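Kulley Study Corner: Room Notes and Contents

README, version of 12 October 2018
Maintained by Grażyna Walczak and Silvan Sutter

These notes cover the furnished study corner at Kulley and the tidying tasks done in it. Please read them before moving any furniture.

Layout

The main desk is white with a matte top. It has a stack of three small drawers on the left and one longer drawer under the desktop, all with brass knobs. A brown wooden tray box lives at the back of the desktop, near the brick wall. Loose papers and cards go in the tray, and everything else goes in the drawers. 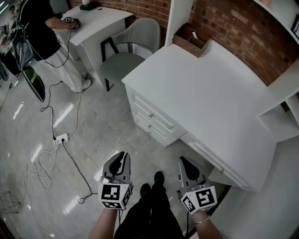

The sage-gray chair is shared between the two desks. Put it back against the wall when you finish, to the left of the main desk. The smaller white desk keeps only the globe lamp, on the far corner. The open shelving to the right of the main desk is for books and folders.

Tasks

clear_top: desktop items into the drawers
sort_paper: papers and cards into the tray
chair_back: chair returned to the wall
shelf_fill: folders into the open compartments

Contents of this folder

tasks.csv: 413 rows, one per task run
items.csv: 349 rows, one per item moved
layout.txt: furniture positions, 9 entries

Known issues

Early rows in tasks.csv use "bureau" for the main desk. Murdo Yule is changing these to "desk_main". The drawer names in items.csv were checked by Jonas Hollenstein and should be left as they are.

Send corrections to Silvan with the row number.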